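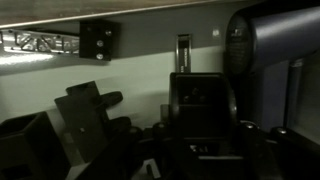

FOR IMMEDIATE RELEASE
Monday, July 6, 2026

Skulus to Sell New Sculpture Edition Without Digital Certificates

Sculptor Intan Majimbun's "Garba" goes on sale with a signed card and a phone number

FUNDUVPORT. Skulus, the sculpture workshop and gallery, will release "Garba," a new edition of cast plaster handbags by Intan Majimbun, later this month. The edition is limited to 95 and priced at $2,888 each. It will not be registered with Trinia, the digital certificate service that a number of galleries in the area have signed up for, and Skulus would like to explain why before the emails start.

Trinia issues an online record for each piece in an edition. The record is supposed to show who made a work, who has owned it and what was paid. We sat through the sales presentation twice. We asked what ties the record to the object, and were told that the gallery does, by typing in a number and uploading a photo. We asked what happens if the gallery types in the wrong number. We are still waiting for a reply to that one.

Plaster handbags are not hard to copy. Anyone with a mold and a free weekend can make something that looks close from across a room, and an online record would sit next to the copy just as happily as next to the original. What helps a buyer is a maker who keeps a proper ledger and picks up the phone.

"I was told it would add value," said Majimbun. "I asked to whom. I have been casting for a long time and I can tell you which ones are mine, mostly by what went wrong with them."

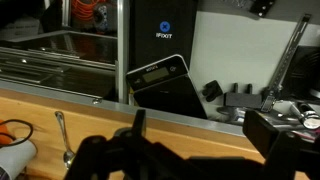
Skulus Editions and Sales

Each "Garba" bag is cast by hand, sanded, and painted in one of seven colors. The clasp is cast with the body and does not open. Majimbun took the shape from an evening bag her aunt carried to weddings, then made it larger and a good deal heavier, so please do not plan on wearing it. Signature and edition number are cut into the base before painting, and the same number goes on a signed card and into the paper ledger kept at the gallery. If a bag is resold, the new owner may write to us and we will add the name. There is no charge for this and no account to set up.

We are also not going to describe the edition as an investment. Some early pieces by Majimbun have resold for more than they first cost. Others have not resold at all, and one came back to us with a chipped handle and a request for a refund. Buyers who have been told by anyone that a price is certain to go up should ask that person to put it in writing.

Trinia may well improve. If the company can show how its record follows an actual object through a sale, a house move and a clumsy cleaner, we will look at it again. Until then the fee would have been added to the price of every piece, and we could not think what to tell people they were paying for.

Three bags will be held back by the artist. The rest will be sold in person first, with any remaining offered by mail order. Limit one per buyer during the opening week. We know limits like this are easy to get around by sending a cousin, and we have no clever answer to that.

Bags may be handled before purchase. Color choice is subject to what is left. Shipping is extra and is quoted by weight.

Press requests, including interviews with Intan Majimbun, should be sent to the Skulus sales desk in Funduvport. Review pieces are not available.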